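Frandsen opens shoe repair and refurbishing counter for school and work footwear

Media release
Aug 19, 2021

Frandsen, the family shoe store and repair workshop, today announces the opening of a second counter which is dedicated only to the repair, refurbishing and resale of leather shoes for school and work. The new counter carries the name Stestari and is located on the ground floor of the Fevel Arcade, between the bakery and the key cutter.

The service is open to all customers, also those who bought their shoes in another store. Prices are displayed at the counter and no appointment is necessary.

Why a repair counter

For many families in our neighbourhood the school shoe is one of the larger costs at the start of the year. A child can grow out of a pair when the leather is still in very good condition, and until now these shoes were often put in the cupboard or in the garbage bin. In February our store asked its customers to bring back pairs they did not need any more. We received 565 pairs, and of these only 29 could not be repaired at all.

"I was surprised by the quality of what people brought to us," says Daranee Yimyam, manager of the workshop. "Most of the shoes needed a new heel piece, a new buckle or simply a good cleaning. My father taught me to resole a shoe before I learned to ride a bicycle, and I was always sorry that this work became so small in our business. Now it has its own place again."

The workshop has trained two new repairers for the counter. Both completed their training under the supervision of Ms Yimyam and will work there full time.

What the counter offers

Customers can bring leather shoes for new heels, half soles, full soles, stitching, replacement of straps and buckles, stretching, and recolouring in black, brown or navy. Small repairs are done while the customer waits. Larger repairs are ready in a few days, and the customer receives a text message when the shoes can be collected.

The second part of the service is the resale shelf. Families may hand in a pair which has become too small and receive a credit against another refurbished pair. Every pair is cleaned inside and outside, receives new insoles and is checked by a repairer before it is offered for sale. The price depends on the size and the condition – it is always lower than the price of a new pair in our store.

Black leather is the colour most requested by the local schools, and for this reason the first selection is mainly black, with lace-up models, slip-on models and models with a strap. Other colours will be added when they are handed in.
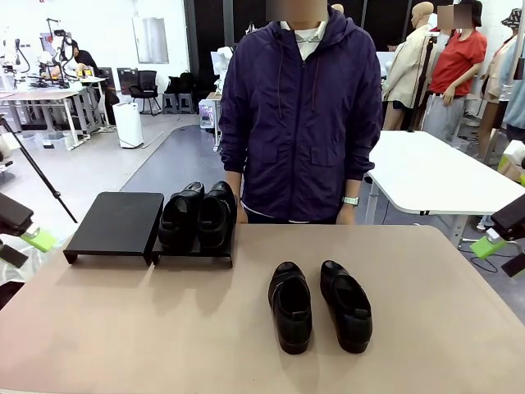

Support for families

Together with the opening, Frandsen will give 200 vouchers to primary and secondary schools in the area. Each voucher can be exchanged for one refurbished pair or for one full repair. The schools decide themselves to whom they give the vouchers, and the counter staff will not ask the families any questions about their situation. A voucher looks the same as our ordinary gift card.

"It is important to me that a child who comes with a voucher is measured and served exactly like every other child," says Ms Yimyam. "We take the time to measure both feet, and we say it clearly when a pair does not fit. A cheap shoe in the wrong size is no help to anybody."

Vouchers have no expiry date. Schools which have not yet received a letter from us and would like to take part are kindly asked to contact the store.

Materials and care

The soles and heels used at the counter are supplied by Ender, a wholesaler with which our workshop has a relationship of many years. Leather offcuts from the larger repairs are kept and used for patches and heel linings.

Each customer also receives a printed care card. The advice on it is simple: brush off the dirt before it dries, let wet shoes dry slowly away from the heater, use a small quantity of cream, and change between two pairs if this is possible. Cream, brushes and laces are available at the counter.

Opening hours and visits

The Stestari counter keeps the same hours as the Fevel Arcade and can be reached without stairs from the parking lot entrance. Shoes to be handed in should be clean and tied together as a pair. We regret that we cannot accept rubber boots, sports shoes or sandals at this moment.

Members of the media who wish to visit the workshop or to speak with Ms Yimyam are welcome to make an arrangement through the store.

About Frandsen

Frandsen sells and repairs footwear for children and adults. The workshop behind the store carries out all repairs on site, including orthopaedic adjustments on prescription.

Media contact: Daranee Yimyam, workshop manager, Frandsen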